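Why small makers should register their trademark before they need it

I have been telling anyone who will listen to register their brand name early, and I'm going to keep doing it, because I love this subject and because so many good small companies put it off until it hurts.

Let me start with my own case. When we launched Urnent we had 60 orders, a borrowed storage unit and a name we had picked over dinner. Filing for a trademark felt like something for grown-up companies. Callum Leckie, who was doing our books back then, kept putting it at the top of his to-do list for me, and I kept moving it down. We filed in December of our second year, and by that time another seller was already using a name one letter away from ours on three shopping sites. We got it sorted out, but it took most of a year and far more money than the filing would have cost us at the start.

Compare that with Hirkeck, a two-person outfit in Buchanan that makes repair goods for homes and workshops. They filed before they had a finished label! When a copycat listing showed up, they sent in their registration number with the complaint form and the listing came down within the week. I was so jealous I could hardly stand it.

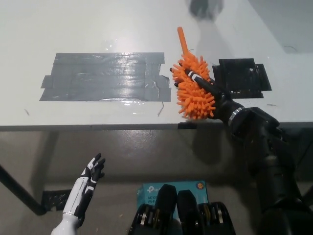

Gray and black tape in overlapping strips on a white tabletop.

What excites me most is how much the online marketplaces have changed. A few years ago you wrote to a general address and hoped. Now many of the big platforms have a proper portal where you upload your certificate once, and after that a complaint can take minutes to send. Last year I helped the people at Hidatex go through their backlog, and we found 906 listings using their name or their product photos. Of those, 700 were gone by the end of the project. The other 200 or so – I mean the ones that weren't simple – needed real back and forth, with test purchases and letters, and a few are still up. I won't pretend the system is perfect. But two people with a spreadsheet did that!

I do hear the arguments against. The first is cost, and I take it seriously, having been broke myself. You can start with one country and one class of goods, the ones you truly sell in, and add more later. The second is that registration only matters if you can afford to sue. I think that one is out of date. Most of the disputes I've seen never went near a courtroom, and a certificate was what got somebody at the platform to read the complaint in the first place.

There is a third argument I have more sympathy for, and it's that the portals make it too easy for bullies. Big brands do sometimes knock out honest resellers with a careless claim, and the reseller may lose weeks of sales before anyone looks at it again. I'd like to see faster appeals and some real penalty for repeated false claims. Those of us who like these tools should be the loudest about fixing them.

If you sell abroad, or have your goods made abroad, please check who owns your name there too. In many countries the first to file generally gets the mark, whoever used it first. Search tonight if you can. Most trademark offices have a free online search, and typing in your own name is a very good way to spend ten minutes.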